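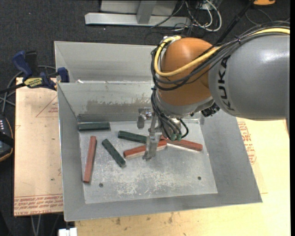 The front desk at Brirkolura wants the death notices back in page order before we index any more of them, and would like us to stop splitting the two-column clippings. Fair enough on the first part. On the second I wrote back that the split is what lets the scanner read the small type, and we'll keep doing it until someone shows me a cleaner result.

March, morning

Obituary index, Narnavau Weekly, box 16. Total entered so far: 3,687 notices. Target for the spring was 3,000, so we are past it, but the later boxes have longer notices and go slower.

Started at 8:30. Pulled the folder with the loose clippings first. Most were pasted onto card at some point and the paste has gone brown. The ones where it came through the print I keyed by hand.

Fields as before: surname, given names, maiden name, nickname, date of death, age, place, parents, spouse, survivors, burial, page. Added a field for "preceded in death by" after finding I had been putting those names under survivors in part of box 15. Have to go back and fix that. I don't know how many yet. Search on "preceded" in the raw text and work down the list.

Maiden names again. The paper sets them in quotes, in parentheses, or after "nee", and sometimes the quotes hold a nickname instead. The script can't tell the difference. Rule for now: if the name in quotes matches a parent's surname anywhere in the notice, it's a maiden name. Otherwise flag it and leave both fields blank.

Ages: where the notice gives a birth date and an age and they don't agree, enter both as printed. Don't correct the paper. Two of these before lunch, both off by one year.

1:15 p.m.

Ran the Baidoo reader on a batch of 1,000 pages from the bound volumes. Left it on the default settings except for contrast, which I raised one step. Hyphens at line ends still come out as spaces, so "Gimadov Funeral Home" shows up as "Gima dov" all through the batch. Did a find and replace on that one. The church names will have to be done the same way, one at a time.

Cards of thanks are being picked up as death notices. They run in the same column with the same rule above them. Dropped anything under six lines that has "wish to thank" in it, then read through what was dropped. One real notice was in there, for an infant, four lines long with thanks to the nurses at the end. Put it back. Read the dropped list every time.

Same person printed twice: a short notice the week of the death and the full one the week after. Keep both, link them, use the full one as the main record. If the spelling differs, cross-reference the other spelling.

4:40 p.m.

Backed up to the second drive. Page order sort is done for the first half of the box. Volume with the torn spine is on the top shelf, do not put it on the flatbed.

To do: box 15 survivors, church names, reply about column widths.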